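Ciko Brick Set: Getting Started
Section 7. Laying out the baseplate and bricks
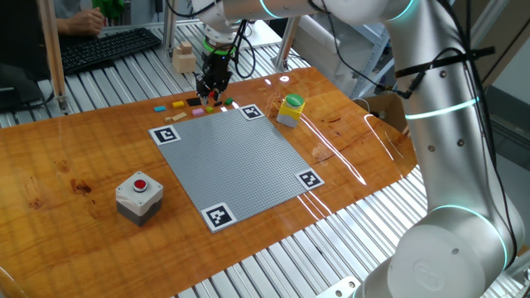

Fig. 19. Grey baseplate on a varnished tabletop, bricks kept beyond the far edge.

The box lid promises a building area "ready in moments". Allow longer, and don't believe the lid about carpet either. Jussara Barros tried three kinds for this guide and the plate rocked on all of them.

1. Clear a hard, level table. Wipe it and let it dry.

2. Put the baseplate down with the studs facing up. Squaring it to the table edge looks tidy but makes no difference to the build. Set it at whatever angle suits your arms.

3. Press down on each corner in turn. If one lifts, turn the plate over and flex it gently.

Caution: Do not warm a bent plate in the oven. Page 39 of the old Procházka leaflet suggests this. We tried it and lost the plate.

4. If you use the patterned corner squares, fit one at each corner. Leave them clear of bricks.

5. Tip the bricks out past the far edge of the plate and spread them with your palm. Sorting by colour is often recommended. We remain unconvinced, at least for small sets.

Note: Glossy varnish throws back light in long streaks, and dark bricks are hard to pick out among them. Move the lamp before you blame your eyes. The Grarnuswood anti-glare mat is sold as a cure, but ours slid about.

6. Begin with the bottom layer, described in Section 8.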